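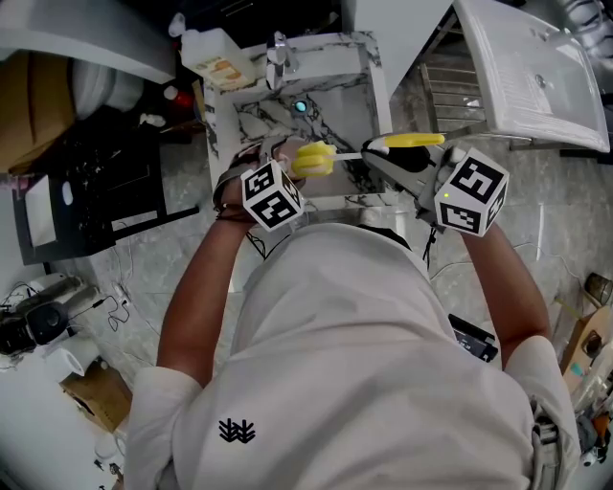 Marble-patterned counter, sponge brush and yellow-handled tool at the basin.

Aug 3, 2023
Notebook, Kestari wash bench – entry by the bench lead

Basin cleaning again. The Nudura sheet says a sponge brush and plain water will do for the marble pattern, no cream cleaner. I don't believe it. Grey veining hides a grey film very nicely, and a counter can look spotless from standing height and still feel greasy under a fingertip. Want a wipe test with white paper before anyone writes "clean" in the log.

Corners of the square basin are my main worry. A brush goes round the drain well enough but I can't see it reaching into a right angle. Coelho swear by theirs for corners. They also swore by the last one, which shed bits in April.

Plan: 20 strokes per side, rinse, paper wipe, then do it over with 50 and see if the paper can tell the difference. My bet is no.

Behind the faucet needs its own line on the sheet. It always gets skipped.

The white ceramic sink on the metal stand is not part of this. Leave it tilted for now. Zisholm want it compared with the marble one, but different shape, different surface – what would we be comparing?

Order 3693 (spare sponge heads) still open. Chase.

Last updated: Aug, after the paper arrived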